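Repair Should Be Written Into Every Public Purchase

10/7/25
Alžběta Šimek

Public bodies buy a great deal of ordinary equipment. Desks, trolleys, storage bins, kettles, shelving, hand dryers and lamps pass through their stores every year, and most of these items attract little attention once the invoice has been paid. It is the view of this author that the terms on which such goods are bought deserve far more care than they receive, and that a duty to make them repairable should form part of every contract above a modest value.

The present position is well known to those who work in procurement. A buyer invites bids, compares prices and awards the contract to the lowest bidder that meets the specification. The specification will usually describe size, weight, finish and delivery date. It will seldom say whether a hinge can be replaced, whether paint can be renewed without sending the item away, or for how long spare parts will be kept. A supplier that has invested in these matters gains nothing from having done so.

The experience of the Kanaujia district offices is instructive. In February the offices reviewed the disposal records for their furniture and stores equipment. Of 300 items written off over the period, 108 had been discarded on account of a single failed part. In many of these cases the part was a castor, a catch or a drawer runner. The remainder of the item was sound. The supplier, Dresudex, had ceased to stock the parts, and the drawings were not available to any other workshop.

No blame need attach to the supplier. Dresudex delivered what it was asked to deliver, at the price it had quoted. The fault lay in the question that had been put to it.

Three objections are commonly raised against a repair duty. The first is cost. Goods that can be taken apart and mended tend to be dearer at the point of sale, and public budgets are set one year at a time. This is a real difficulty, and it would be wrong to wave it away. Yet a cupboard that lasts for 9 years is cheaper than one replaced twice in the same span, and an accounting method that cannot show this should be changed.

The second objection concerns staff. Repairs must be carried out by someone, and many authorities closed their workshops long ago. Abdelilah Tawfik, writing in the previous issue of this journal, argued that the skills have been lost and that it would be unwise to plan as though they had not. His caution is reasonable. It should be noted, however, that much of the work at issue is simple. Tightening, sanding, repainting and the fitting of a new catch do not call for a long apprenticeship. Where an authority has no workshop of its own, it may share one with its neighbours, as the Callimard partnership has done with some success.

The third objection is the weakest, although it is heard most often. It holds that worn equipment reflects poorly on a public office, and that visitors expect to see new things. There is little evidence for this. A scratched panel does not prevent a bin from holding what is put into it. Members of the public are, on the whole, more troubled by waste than by wear, and an office that replaces serviceable goods for the sake of appearance will find that decision hard to defend when its accounts are examined.

What, then, should be required? The clause need not be long. It should oblige the supplier to name the parts most likely to fail, to keep them in stock for a stated period, and to hand over the drawings should it stop making them. It should ask that ordinary tools be sufficient for the work. It should also give the buyer the right to use any competent repairer without loss of guarantee. The Dasell model contract already contains wording of this kind for heating plant, and no great effort would be needed to extend it to smaller goods.

Such a clause would not end waste in the public sector. Some goods will still be bought in haste, and others will be thrown away when they could have been kept. Authorities will also need to record their repairs properly, a task for which few of them have a suitable form. The drafting of that form should begin before the next round of contracts is let.

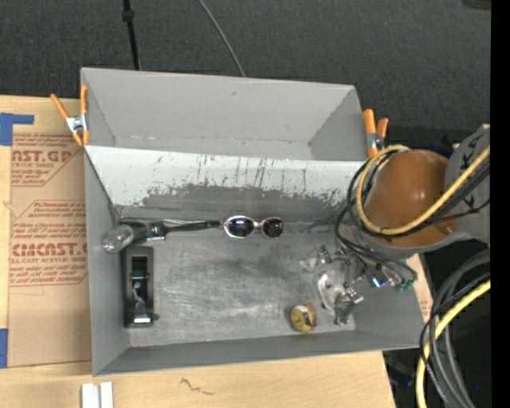
Worn paint on a large grey metal bin.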